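We use cookies to remember your settings and count visits. By carrying on you accept this. Accept / Manage choices

How to get a really good sourdough starter going from nothing

I have started seven of these from scratch now, in three different kitchens, and I still get a silly thrill when the first bubbles show up. You need flour, water, a jar and about ten days. Do have a go!

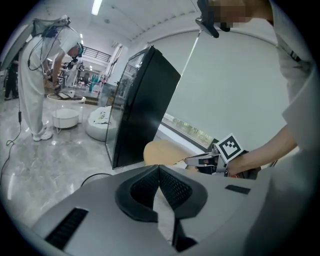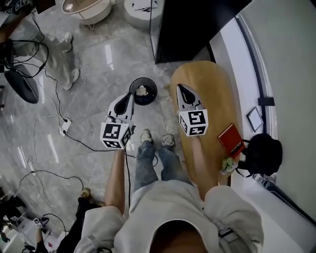 Remedios Barroso reckons ten days is too hopeful for a cold kitchen, and that hers took sixteen one September before it would lift a loaf. Fair point, so treat my days as a guide and go by what the jar is doing.

What you need

Wholemeal rye flour for the first few days, then strong white. Tap water is fine in most places, though if yours smells of chlorine let a jug stand overnight. A straight-sided jar with a loose lid. A rubber band. Kitchen scales, please, as cups will drive you mad.

Day 1

Put 50 g of rye and 50 g of lukewarm water in the jar and stir until there are no dry bits. It should look like thick porridge. Rest the lid on top, don't screw it down, and leave it somewhere about as warm as you'd like to sit yourself. On top of the fridge works for me.

Day 2

Stir it. You may see a bubble or two, you may see nothing. Leave it be.

Days 3 and 4

Throw away half, then add 50 g of rye and 50 g of water. Put the rubber band round the jar at the level of the mix so you can see how far it climbs. It often goes berserk on day 3 and doubles in an afternoon, and everyone gets terribly excited (I did, I rang my sister). This is not yeast yet, I'm afraid. It's other bacteria having a party, and it may smell of old socks. Keep going.

Days 5 to 7

The quiet spell, where most people give up. It sits there flat and sulky. Feed it every day just the same, but swap half the rye for strong white. If a layer of grey liquid forms on top, pour it off or stir it in. Pink or orange streaks or any fuzz mean the whole lot goes in the bin and you scrub the jar.

Day 8 onwards

Feed it morning and evening: 25 g of starter, 50 g of flour, 50 g of water. The smell should turn from socks to yoghurt and then to something like green apples, which is lovely. When it doubles within six hours of a feed, two days running, you can bake with it.

Your first loaf

Mix 474 g of strong white flour, 320 g of water, 100 g of starter at its peak and 10 g of salt. Go gently on the shaping and bake it in a lidded pot, very hot. Mine came out flat as a plate the first time and we ate every crumb with butter.

Looking after it

Once it's strong it can live in the fridge and be fed once a week. Take it out the night before you bake and give it two feeds. Mine is called Ender and has been going four years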